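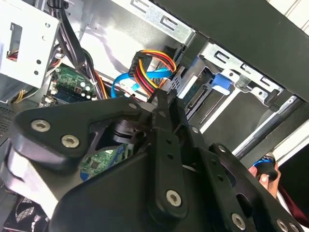 Gripper at the power connector, inside the open desktop case

Wrist camera loses the connector when the fingers close. Move the camera, change the fingers, or accept it?

Posted by Kuvham
Board: Shared Workshops, Small Arms and Grippers

Our workshop has undertaken to build a bench station that assists with the dismantling of donated desktop computers. The intended task for the arm is limited. It is to approach an open case, take hold of one power connector at the end of its wire loom, draw it clear of the drive area, and release it to one side. A member of the workshop performs all other steps by hand.

The arm is a second-hand unit with a payload of 700 grams. The gripper is a parallel linkage type with two fingers, and the camera is mounted at the wrist and looks down past the linkages toward the fingertips. The view attached to this post was saved from that camera. The mains cord is removed from every computer before it is brought to the station, and the arm has its own supply with a stop button within reach of the operator.

The difficulty is as follows. While the gripper is open and at a distance, the connector can be located without trouble. As the fingers descend and come together, the linkages take up the lower and central part of the view, and the fingertips meet directly beneath the wires. The software then selects a point on the wires themselves, or on the bright metal panel behind them, and the fingers close on the loom. We consider this unacceptable, as a pull on the wires may draw a terminal out of its housing.

We have considered three remedies:

Raising the camera on a longer bracket, which would require a new printed part and would reduce clearance at the edge of the case.

Replacing the fingers with a narrower pair. The present fingertips are dark and rough-edged, and they are difficult to separate from the shadows behind them.

Adding a second camera on a fixed post beside the bench.

The budget for this stage is modest, and the station must be usable by members who did not take part in building it. We would be grateful for advice from anyone who has carried out similar work in a confined space with loose cables. We would also like to know whether a force limit alone would be sufficient protection for the loom.

Grønli
Member, 453 posts

It is recommended that the camera remain where it is for the time being. A longer bracket will improve the view of the fingertips, but it will also add leverage, and any slight bend in the bracket will appear in your calibration. In a computer case there is also the practical matter of striking the frame on the way in.

The more useful change is to stop relying on the camera during the last part of the approach. The procedure used at our own workshop is set out below.

Stop the arm at a fixed height above the connector, with the fingers open, at a point where the whole connector body is still in view. Allow the arm to come to rest before the picture is taken.

Calculate the grasp point on the connector body and store it in the coordinates of the arm base. Do not store it as a position in the picture.

Descend in a straight line to the stored point without further correction from the camera.

Close the fingers slowly, read the finger opening, and compare it with the known width of the connector. If the opening is smaller than expected, the fingers have probably closed on wires. Open, withdraw and begin again.

The final check has prevented more damage in our case than any change to the camera. It costs nothing if your gripper reports its position. If it does not, a small potentiometer on one linkage pivot will serve, although fitting it is tedious.

This method assumes that the connector does not move between the picture and the grasp. A connector hanging on a loop of wires will swing if anything touches the loom, and the large black cable bundle in your view is close enough to be a concern. We use a foam-faced clamp on the bench to hold the heavier cables back against the frame. The operator positions it before the cycle begins and keeps both hands outside the case while the arm is moving.

With regard to force, a limit is desirable and should be set, but it should not be your only protection. The force needed to hold a smooth plastic housing is sufficient to damage a thin wire.

Flullstead
New member

Paint the fingertips. We used white correction fluid and it was fine. A matte paint would presumably last longer. Also turn off any lamp that shines straight onto the silver panel.

Jonatan Lindqvist
Moderator, Small Arms and Grippers

The procedure given by Grønli is sound, and I would ask that it be tried before any parts are ordered. Two points may be added.

First, the reflections deserve more attention than the original post gives them. The interior panel shows strong white highlights, and automatic exposure will respond to them each time the arm changes height. Lock the exposure and white balance at the stopping height. A sheet of tracing paper in front of the lamp is an adequate diffuser for a trial.

Second, the colors of the wires should not be used as the main cue for finding the connector. Yellow, orange, red and black wires pass both above and below the connector in your view, and a program that follows color will be led along the loom. The connector is black, as are the fingers and the linkages, so a color search for the body will not serve either. A mask covering the linkages, prepared for each finger opening, is simple to produce and removes most false matches. I prepared 64 such masks for a similar station and found that far fewer would have been enough.

A second camera is a reasonable expense at a later stage. I would not begin with it, as each additional camera has to be recalibrated whenever the bench is disturbed, and in a shared workshop the bench is disturbed frequently.

Kuvham
Original poster

The replies are appreciated. The stopping height and the check on finger opening will be introduced first, with exposure locked, and the camera bracket will be left unchanged. Our gripper does report its position, although the value drifts slightly after a long session. We would welcome a note from Grønli on how much tolerance is allowed in the comparison.

Grønli
Member, 453 posts

We allow one millimeter in either direction and return the gripper to its fully open position before every cycle, which resets the reading. If the drift is larger than that over a single cycle, examine the screws at the linkage pivots before adjusting the software.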